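Brodstead Puts Gate-Road Camera on a Fixed Cleaning Schedule After Delivery Cart Stoppages

Maintenance team says the fix is a cloth, a new seal and a written log, and declines to call it a breakthrough

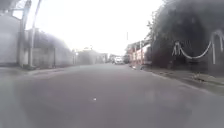

TONTHORPE — Brodstead, which runs the Josero delivery cart between the Tonthorpe gate and its parts store, said Friday that it has changed how the cart's road camera is mounted, cleaned and checked. The change follows a spring in which the cart stopped and asked for help 83 times, mostly in damp weather.

The company had been told by its supplier, Gulyás, that the answer was a software update. Brodstead installed the update in May. The stoppages went on.

"We were sold a cart that was supposed to cope with weather," said Emese Szilágyi, site maintenance lead at Brodstead. "Then we were sold an update that was supposed to make it cope better. I asked what the update did about moisture inside a camera housing, and I am still waiting for an answer I can use."

The road camera looks along the stretch the cart uses and tells it whether the way ahead is clear. When the view turns hazy, pale objects and reflections on the road become hard to tell apart, and the cart stops until a person clears it. Brodstead's technicians opened the housing and found that the rubber seal on the cable entry had hardened. Moisture had been getting in and settling on the inside of the window, where wiping the outside could not reach it.

Zoltán Dudás, who did the work, replaced the seal, dried the housing on the bench overnight and fitted a fresh drying packet behind the lens. He also turned the cable so that it leaves the housing downward, with a drip loop below the entry. In the original installation it came in from the top.

"Water runs down a cable," Dudás said. "It ran down this one straight into the camera. I would not call that a software problem."

Under the new schedule, the outer window is cleaned with a lint-free cloth and plain water at the start of the early shift. Glass cleaner is no longer used, as it left a film that spread light from a bright sky across the whole view. The drying packet is checked every 250 running hours and changed if it has turned color. The seal is replaced at every third packet check, whether it looks worn or not.

After each cleaning, the technician compares the live view with a saved reference view taken in dry weather. The mounting bolts are marked with paint so that any movement shows. If the marks no longer line up, the camera is set again and the cart makes 3 supervised runs before it goes back to working alone.

The exposure setting has been changed as well. The factory setting measured light over the full view, sky included. It now measures the lower half, where the road is. Dénes Rácz, who looks after the control cabinet, said the setting was on page two of the menu and took less time to change than the call to the support line. Each change is written in a paper log kept in the cabinet.

Brodstead is not claiming that the stoppages are over. The cart's hour meter stood at 3146 when the housing was closed up, and the company will publish the number of stoppages when the first packet check comes due. No wet-weather comparison exists yet, and the company said it would not give one based on a few good mornings.

Gulyás continues to recommend its remote support package. Brodstead has not renewed it.

"They may turn out to be right about some of it," said Szabolcs Fülöp, operations manager. "There could be a fault in how the cart reads reflections on a wet road. But I want a dry lens before I pay anyone to study that — and I want to see the fault in the log, with a time next to it."

The cart will keep to walking pace on the gate road during the trial period. Drivers using the road do not need to do anything differently. A stopped cart should be reported to the maintenance desk and left where it is.

Other sites running the Josero cart can ask for a copy of the cleaning sheet and the cable drawing. Both are free, and neither has been reviewed or approved by the supplier.

Press contact: Melquiades Montes, Brodstead, Tonthorpe site office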